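**Forum > Learning & Control > Results and write-ups**

**Thread: Hiding one camera during training (it helped far more than I expected!)**

**wristcam_wanda**
Sunday, July 21, 2019

Right, I've been sitting on this since June and I'm finally allowed to talk about it. We've been training a pick-and-place policy that gets two views, one from the wrist and one from the head. The trouble was that it leaned on the head view for everything and went to pieces whenever the arm got in the way of what it wanted.

So we tried the simplest thing going. During training we blank one of the two views at random, for a whole stretch of movement at a time, and the policy has to carry on with whatever it has left. We call it Postma, after the street the old lab was in. Same network, same 1556 demonstrations, same training time.

Over 1000 test grasps the old policy failed 419 times. With Postma it failed 119 times. I made a cup of tea and then checked the logs again, because I didn't believe it either.

Small glossy things are my favourite part of this. The green sports car used to be a nightmare, and it's the one I test first every morning now.
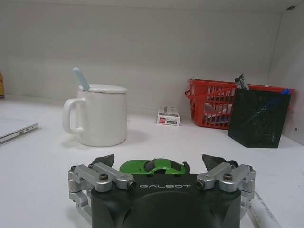

**Sastier Manipulation Group · Pomcombe site**

The car is lying sideways across the gap there, and I've left the mug and the pen holder behind it on purpose. A bare table is too kind to any policy. Happy to answer anything I can!

---

**odd_torque**

Lovely numbers, and I mean that, but I have questions. Is it the hiding that helps, or just the extra variety? You could get a similar jump from shifting the colours about or cropping the pictures. Did you run that?

---

**wristcam_wanda**

> Did you run that?

Cropping yes, colours no. Cropping helped a bit, nowhere near as much. The colour run is in the queue and I'll post it whichever way it goes.

---

**beltdrive**

We do something close to this in Fikero (our simulator, for anyone who hasn't met it) and saw the same pattern, so I'm inclined to believe you. One thing to watch: if you blank single moments the network just remembers the last good view and learns nothing. Long gaps are what do it. Did you find that too?

---

**wristcam_wanda**

Yes!! Exactly that. Our first go blanked single moments and made no difference at all, and I nearly binned the whole idea. The long gaps came out of a bug in my script, I'm slightly ashamed to say.

---

**pallet_hugger**

I'm going to be the grump. A toy car on a white table is a friendly job even with a mug next to it. What happens on shelves, with soft things and see-through things mixed in? That's where our head camera loses sight of the fingers and everything goes wrong.

---

**wristcam_wanda**

Fair, and the shelf is where I'm most excited, so thank you for asking. The 1000 grasps are split between table and shelf. We keep the shelf properly cluttered: cookie cushions up top, books, a plush bear, a clear water bottle, then cables and all sorts down on the desk.
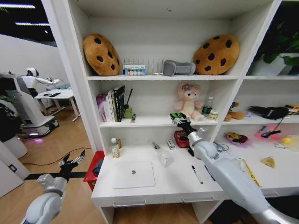

*Middle shelf, head view. Green-tipped fingers at the front edge, pink bear just above.*

From the head you can see how much the arm covers. Part of the red basket has gone, for a start. Once the gripper goes in under something like the bear, the wrist view has to do most of the work, and the old policy had never really learnt to use it.

---

**pallet_hugger**

OK, that's a better test than I assumed. I'd still want the failures listed by object. If most of the 119 are clear bottles then you've got a seeing problem that no amount of hiding will fix.

---

**wristcam_wanda**

I've only sorted part of them. Clear things are over-represented, you're right about that. The one lying on its side on the desk is the sort I'd bet against.

---

**odd_torque**

I don't agree with pallet_hugger that it's beyond fixing, for what it's worth. If the wrist gets close enough, the edges of a clear bottle show up quite well. But I'm sticking to my point about the colour run. Until that's in, I'd write "hiding views helped here" and leave the why alone.

---

**beltdrive**

Could you try hiding the wrist more often than the head, or the other way round? Ours was happiest lopsided.

---

**wristcam_wanda**

Ooh, no, we've kept it even the whole time. Adding it to the queue behind the colours. Which way was yours lopsided?

---

**beltdrive**

Head hidden more. I'll dig out the settings tonight and send them over.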